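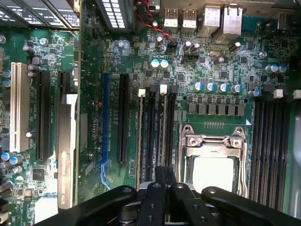
Motherboard with the Quadro K420 fitted

Dishwasher leaked over the weekend, repair or replace?
3 min read

plumduff
Came down at 6 am to water across the kitchen floor. Pulled the dishwasher out and used every towel we own. It's a Dasari, eight years old. The shop on Botha Road wants £20 to look at it, and a new Potovine is £349. On the plus side, the floor behind the fridge is clean for the first time since we moved in. Would you bother with the repair?

grillpan
Pay the £20. Ours did the same and it was the door seal. I fitted it myself during the football.

marrowfat
I'd disagree. At eight years old something else will go next. We kept mending ours and must have spent around £400 before giving up.

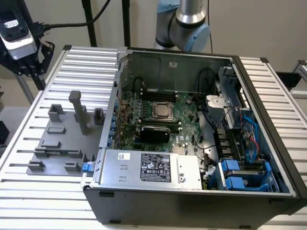
Open computer tower on a worktable

grillpan
Whatever you decide, take the kickboards off tonight. Water sits under there for weeks and you only find out from the smell.

plumduff
Done. Found two forks and a lot of cat biscuits. The chipboard has swollen at one end but the doors still shut.

marrowfat
Leave them off until it's properly dry. A fan helped ours.
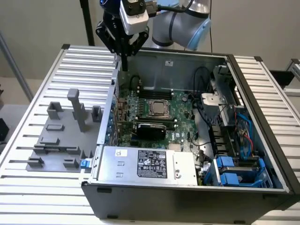 This thread was last edited in May

plumduff
It was the inlet hose. Stenier had one in stock, so I've fitted that and run it twice with a tray underneath. No drips so far.

marrowfat
Glad it was cheap. I'd still start saving for a new one.

grillpan
Keep the tray there for another week.

We use cookies to remember your settings. Accept or manage.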